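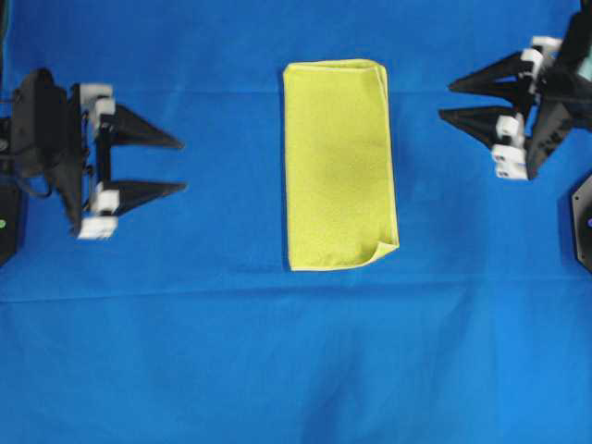

## 4. Washing and drying before first use

New Mokdale towels come with a finish on them from the mill. Makes them look nice on the shelf, stops them soaking anything up. Wash once before putting them out. Sort by color first - yellows like the one on the blue cloth go in with other yellows, never with whites. Folded tall and narrow like that one is fine for the shelf, but open them all the way before they go in the drum.

1. Cut off swing tags. Leave the sewn-in care label.
2. Shake each towel out.
3. Load the drum loosely, half full at most.
4. Set to 40 degrees, normal cycle. Not the quick one.
5. Half the usual detergent. Liquid if you have it.
6. No softener. Not now, not later.
7. Extra rinse ON.

**Note:** first wash sheds a lot of lint. Clean the filter straight after. Second wash sheds less, still check it.

**Caution:** no chlorine bleach on colored towels. Bleach spots dont come out and Mokdale won't take them back.

### Drying

1. Shake out again, harder this time. Lifts the loops.
2. Tumble on medium. High heat makes the edges go wavy.
3. Stop the dryer after 5 minutes, untangle, restart.
4. Take out as soon as the cycle ends. Don't leave them sitting in the drum overnight.
5. Line drying OK too. Finish with a short tumble if they feel stiff.

**Caution:** empty the lint screen before every load, not every other load.

### Pulled loops

Snip with scissors, level with the rest. Do not pull. A snipped loop wont run, a pulled one will.

### If towels still don't absorb

- Wash again, same settings, no detergent, one cup white vinegar.
- Still bad: check nobody added softener (see step 6).
- Still bad after that - set aside for Bezawit Negussie with the batch number off the carton. She sends returns on Monday.

Folding for shelves and carts is in section 5. Stain chart is taped inside the detergnet cupboard, new copy from Obsa Tefera if it's gone.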